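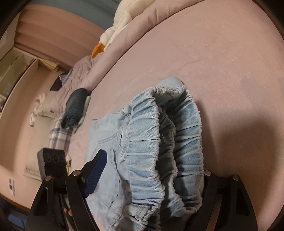 Quick one tonight, the kettle's on. I've had the Plutero grippers 9 days now and people keep asking, so – short version.

You get two hand-held grippers and the Saragih software, which is meant to turn your folding into training data for a robot. Kit cost me 1,096 plus shipping. Ouch. Setup took an evening, mostly becuase the manual is bad. Really bad. Page 9 tells you to calibrate before page 4 tells you how.

Good stuff: the blue pads. Grippy on denim, even elastic waists, which my old Susura pair just slid off. Light enough for an hour of laundry. After that my thumbs complain. 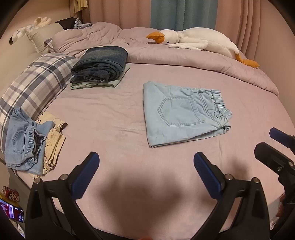

Pants folded, goose supervising.

Not so good – thin cotton. Pillowcases are a fight. And the upload app logged me out twice in the middle of a session, lost one whole take. Emailed support, got Jeanine Groen, who was nice and fast and sent a fix the same afternoon. Havent had it happen again.

Would I buy it again? Probably, if Brotby still had the July discount. Trying towels next, will post the numbers when I have them.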